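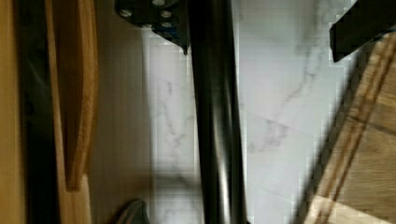
*Fig. 4.1 - Wrist camera view of the black upright and bolted bracket, marble behind.*

## 4. Wrist camera: fitting, focus and first view

This section covers the camera on the wrist of the Plillix arm, from bare bracket to a saved reference view. It assumes that the arm is assembled and bolted down (section 2) and that the Voicu controller board answers over USB (section 3). The software named throughout is Restutau, installed on the bench computer.

The work can be done at home or on a bench at Pranbridge. One person can do all of it except 4.4 step 6, where a second pair of hands is useful.

> **Caution.** Switch off the motor supply before putting fingers between the wrist and the forearm. The brakes on the Plillix do not hold the arm in every position, and the forearm will drop when power is removed. Support it first.

### 4.1 Parts and tools

- Camera module with ribbon cable, already fitted to its carrier board
- Printed camera bracket, left-handed version
- Machine screws and washers from bag C
- Ribbon cable, 500 mm
- Hook-and-loop cable ties
- Hex keys and a small flat screwdriver
- Lens cloth
- Steel rule

Builders working from the older parts list will have a 300 mm ribbon cable in bag C. It reaches the forearm box only when the wrist is straight. Do not use it, and do not join two cables together.

### 4.2 Fitting the bracket

1. Support the forearm on a block or a stack of scrap timber.
2. Switch off the motor supply. Leave the USB lead unplugged as well.
3. Remove the blanking plate from the wrist. Keep the screws.
4. Offer up the printed bracket with the slot facing the gripper. The flat face goes against the metal.
5. Fit the screws by hand until all of them have started, then tighten them a little at a time, working diagonally.
6. Slide the carrier board into the slot from the cable side until it clicks.
7. Check that the bracket does not rock. If it does, take it off and look for a blob of support material on the flat face. Trim with a knife.

**Note.** The screw holes in the bracket are slightly oversized so that the camera can be levelled later. Some sideways play before tightening is normal.

The right-handed bracket fits the same holes and will look correct until the gripper opens fully, at which point the finger strikes the lens. The two versions are marked L and R on the inside of the slot.

### 4.3 Routing the ribbon cable

1. Open the latch on the carrier board and insert the cable, contacts facing the board. Close the latch.
2. Leave a loose loop at the wrist joint, wide enough to pass a thumb through.
3. Run the cable along the outside of the forearm and secure it with two hook-and-loop ties. Do not use nylon zip ties.
4. Feed the free end through the grommet into the forearm box and connect it to the socket marked CAM on the Voicu board.
5. With the motors still off, turn the wrist by hand through its full travel in both directions. The loop should open and close without pulling tight.
6. Bend and straighten the elbow in the same way.

> **Caution.** Ribbon cables fail at the latch. A cable that has been creased sharply should be replaced, even if the picture seems good.

If the cable rubs on the edge of the grommet, move the nearest tie towards the elbow. Electrical tape over the grommet edge has been tried and wears through within a few weeks.

### 4.4 First power-up

1. Reconnect the USB lead. Leave the motor supply off.
2. Start Restutau and open **Cameras > Wrist**.
3. Set the source to *Voicu CAM* and press **Start**.
4. Wait for the preview. The first frame is often green or black and should clear by itself.
5. If the preview is upside down, tick **Rotate**. Do not turn the camera round in its bracket.
6. Have a second person hold the forearm, remove the support, and switch on the motor supply. The arm will take up its own weight with a small jerk.
7. Check that the preview is still running. If it froze at the moment the motors came on, go to 4.8.

### 4.5 Choosing something to look at

Focus and exposure are set against ordinary fixed objects in the room. A printed target is needed only for lens calibration, covered in section 5. For the present purpose the view should contain:

- an upright with straight sides, preferably dark
- a paler surface behind it with fine markings
- small fittings such as screws or bolt heads, at the distance where the gripper usually works
- nothing that will be moved before the reference view is saved

Furniture legs serve well. The glossy black pole in fig. 4.1 gives a strong vertical edge against white marble with thin grey veins, and the bracket near the top has round silver bolt heads. The veins are the most useful part for focusing, being faint enough to vanish as soon as the lens is slightly out. A wall painted in one colour is of little use.

Avoid mirrors, windows and screens. A glossy upright is acceptable provided that the reflection on it is a narrow strip and does not spread across the whole width.

### 4.6 Setting focus

The lens is focused by turning the barrel. It is stiff when new.

1. Jog the arm with the on-screen arrows until the chosen upright stands near the middle of the preview. Use the *Slow* speed setting.
2. Press **Hold**. The arm stays where it is and ignores the arrows until **Release** is pressed.
3. Set the preview zoom to full size. At the reduced size almost any focus setting looks sharp.
4. Grip the lens barrel lightly with thumb and forefinger. Turn it a quarter turn either way and note which direction improves the fine markings.
5. Continue in that direction until the markings begin to soften again, then come back to the sharpest point.
6. Take the hand away and look again. Finger pressure tilts the lens, and the picture usually changes a little when it is let go.
7. Check that objects nearer the camera are acceptable. Some blur along the edges of near objects is to be expected and is not a fault. In fig. 4.1 the left edge of the wooden board is blurred where it overlaps the marble, while the grain and the dark grooves can still be made out.
8. Fix the barrel with one small dot of nail varnish at the thread.

> **Caution.** Do not use superglue. The fumes leave a white bloom on the lens that cannot be wiped off.

**Note.** Keep a hand's width clear of the gripper fingers while adjusting. **Hold** stops the arm joints only; the gripper can still be closed from the keyboard.

### 4.7 Setting exposure and level

Automatic exposure is on by default and should be turned off before any recording. If it is left on, brightness shifts each time the gripper passes over something pale, and two recordings of the same move will not match.

1. Turn on the room lights that will be used in normal work. Close the blinds if the sun is on the bench.
2. Set **Flicker** to 60 or 50 to suit the local mains. In Britain this is 50. The setting arrives as 60 on a new installation of Restutau and has to be changed by hand.
3. Untick **Auto exposure**.
4. Raise **Exposure** until the palest surface loses its markings, then lower it until they return. Marble veins, wood grain or plaster texture will all do.
5. Look at the darkest object. The lit side and the shaded side should still be different from each other. On a glossy black pole, expect a pale grey highlight along one side and near-black on the other.
6. Set **White balance** by hand. Pale timber should look warm and white stone should not look yellow.
7. Ignore small bright patches on polished wood. Lowering the exposure to remove them makes the rest of the picture too dark to use.

To set the level:

1. Switch on **Show centre line**.
2. Jog the arm until the line falls on one edge of the upright.
3. Slacken the bracket screws by half a turn and rotate the bracket until the edge and the line are parallel.
4. Tighten the screws and look again.

Use the upright for this and nothing else. Tile joints, shelves and bars slope in the preview according to the angle of the wrist, even where they are level in the room. The tile seam and the black bar on the right of fig. 4.1 both run diagonally, and neither is a guide to level.

### 4.8 Faults

**Preview stays black.** Check that the cable contacts face the board at both ends. Look for a film still stuck over a new lens.

**Error 607 on pressing Start.** Restutau has found the board but no camera. Close the program, reseat the cable at the CAM socket and start again. If the error returns, try the cable in the other direction before ordering a new one.

**Preview freezes when the motors switch on.** The ribbon is too close to the motor leads inside the forearm box. Move it to the far side of the box.

**Dark bands moving up or down the picture.** Flicker setting does not match the mains. See 4.7, step 2.

**Picture soft in one corner only.** The lens is tilted in its holder. Slacken the holder screws, press the holder flat and tighten again. Repeat 4.6.

**Picture shakes after each move.** Bracket screws loose, or *Slow* not selected. A small amount of shake at full speed is normal on the Plillix and dies away once the arm has settled.

### 4.9 Saving the reference view

1. Jog the arm back to the position used for focus. Press **Hold**.
2. Open **Cameras > Wrist > Reference** and press **Save view**. The joint positions are stored with the picture.
3. Type a short name that says where the arm was pointing.
4. Press **Release**, move the arm away, then choose **Go to reference**. Keep clear while it moves.
5. Compare the live preview with the saved picture using **Blink**. The upright should not jump sideways between the two.

If it does jump, the bracket has moved or a joint has lost its zero. Check the bracket first and repeat from step 1. If it still jumps, return to the joint zero procedure in section 3.

Repeat the comparison after any knock to the wrist, after changing the gripper fingers, and after the arm has been carried to another bench. An arm that has moved bench needs a new reference view.

*Section 4 revised in May by Teodor Bratu. Changes: longer ribbon cable, flicker setting, note on the right-handed bracket.*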